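Monday, December 3, 2018

Slow morning. I woke before the alarm and lay there listening to the bus go up to Irnville, then I got up because my feet were cold anyway. I have decided that this week I put the kitchen counter in order. I said the same thing in January, I remember it well, and then the whole year passed.

The problem is that everything wants to live on the counter. The toaster and the big oven take already half of it, and then come the cutting board, the French press, the mugs, the grains in their tall jar. I tried to write a list of what could go in the cupboard and I crossed out almost all of it. The press I use every day. The wooden spoons also. Maybe the cereal can move, but then the children of my sister will not find it on Saturday and they will shout.

Evaristo De Luca telephoned at lunch about the shelf. He can make it in oak, 76 centimeters long, and he asks 48 dollars, which I think is a fair price between neighbors. I said yes too quickly — my mother would have asked for 40. He comes when he is back from Caruso, so I must wait and not buy anything else before.

After that I wiped the marble and ate soup standing up. I wrote to Nilham too, seven lines only, but it is better than silence. Tomorrow: stamps, lemons, and ask about the drawer unit, if it can hang on the wall next to the shelf or if it is too heavy. 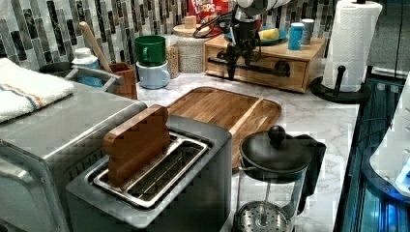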